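Kitchen Gadgets > Guides and Manuals > Folding Scales

Home Products Guides Spares Contact

Hanport Folding Kitchen Scale
Section 3: Setting up, first weighing and calibration

Read this section before you use the scale for the first time. It applies to the Hanport scale with the folding arms and the clip-on display. If you have the earlier model with the fixed glass top, use the guide that came in the box.

3.1 Fitting the battery

1. Fold both arms in and turn the scale over.
2. Slide the battery cover towards the hinge until it clicks.
3. Pull out the clear plastic tab. The coin cell is already in place.
4. Slide the cover back. It should sit level with the base all the way round.
5. Turn the scale the right way up and wait for the display to show 0.

Note: If the display stays blank, open the cover again and check that the cell has its plus sign facing you.

Caution: Coin cells are dangerous if swallowed. Keep new and used cells out of the reach of children. If you think a cell has been swallowed, get medical help at once.

3.2 Opening the arms

1. Hold the base flat on the worktop with one hand.
2. Swing the left arm out until it stops. Do the same with the right arm.
3. Press down on each hinge. You will feel a small step as it locks.
4. Check that all four rubber feet touch the surface.

The arms open to a cross shape and will take a bowl, a plate or a jug. Do not force an arm past its stop. The hinges are not made to turn the other way, and a bent hinge will give a wrong reading even when it looks straight.

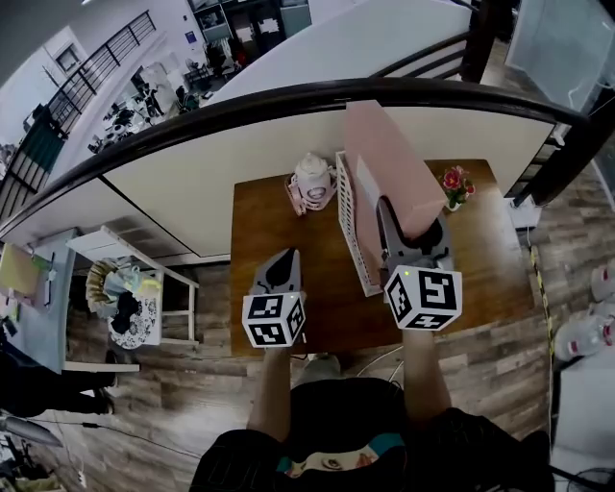
Can I weigh a hot pan on the open arms?
Let the pan cool first, or put a folded cloth under it and zero the scale with the cloth in place. The arms can stand warm dishes, but heat from a pan straight off the hob can soften the pads and upset the sensor.

3.3 Weighing

1. Press the round button once. Wait for 0.
2. Put the bowl on the arms, as near to the middle as you can.
3. Press the button again to zero the bowl.
4. Add the food slowly. The figure settles in a second or two.
5. To add a second ingredient, press the button and carry on.

The scale weighs up to 1,000 g in steps of 1 g. The bowl counts towards this limit, even after you have zeroed it. If the display shows Err, take everything off and start again with a lighter bowl.

To change between grams and ounces, hold the button down until the unit flashes, then let go. The scale keeps your last choice when it switches itself off.

Note: The scale turns off after 99 seconds without a change in weight. If you are working slowly, touch the bowl lightly now and then to keep it awake.

3.4 Using the clip-on display

A wide plate can hide the figures. When this happens, lift the display off the base and stand it to one side.

1. Push the catch under the display and pull it forward.
2. Draw out the flat cable. It stops at 14 cm - do not pull any further.
3. Fold down the stand on the back of the display.
4. When you have finished, feed the cable back in and press the display home.
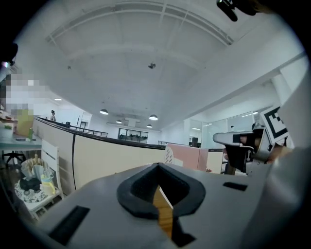
3.5 Calibration

The scale is calibrated before it is packed. You only need to do it again if the readings drift, if the scale has been dropped, or if you have fitted a new arm. Use the Kavex 400 g weight sold as a spare. A bag of sugar or a tin is not accurate enough.

1. Open both arms and switch the scale on with nothing on it.
2. Press the button five times quickly. The display shows CAL.
3. Wait until CAL changes to 400.
4. Place the weight in the centre of the cross and leave it alone.
5. When the display shows End, take the weight off.

If it shows Err in place of End, move the scale to a firmer surface and repeat from step 1. Fridges and washing machines can shake a worktop enough to spoil the calibration, so switch the machine off or move to another room.

3.6 Cleaning and folding away

Wipe the arms with a damp cloth and a drop of washing-up liquid. Dry them before folding. Flour tends to collect in the hinges - a soft, dry brush gets it out. Do not put any part of the scale in the dishwasher or under a running tap.

Fold the right arm first, then the left. If the arms will not lie flat, they have been folded in the wrong order.

Store the scale flat, with nothing on top of it.

Guide last checked: Tue 29 January

Previous: What is in the box Next: Fault finding Back to top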